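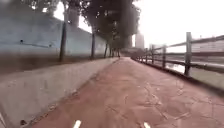

Clornia asks: My book group has picked a translated Danish novel for May, and I've never read anything by Svend Østergaard. The library has two English versions of the same book. One has a long introduction and 29 pages of notes, the other is just the story. Which one do I start with? And do I need his earlier books first?

Answers (3)

Karus
Oh, you're in for a treat! Take the plain one. I read the introduction first and it gave away the brother's letter, which comes in chapter 16. The notes are great afterward - lots on the harbor towns and the old school songs. 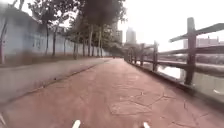
Lashari
Plain one too. No need for the earlier books.

Moritz
I'm going to disagree a little! The version with notes is also a newer translation, and the dialogue is so much livelier. Skip the introduction, put a bookmark in the notes, and look things up only when you're stuck. If your group likes to compare, have each person bring one paragraph in both versions - ours spent a whole evening on the opening page and loved it.

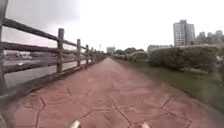
Clornia replied: Thank you all! Is it very long? Some of us are slow readers.

Moritz: Around 900 pages in the big edition, but the chapters are short and they fly by. Start early and do 5 at a sitting. 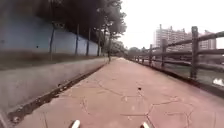 Red path with a wooden fence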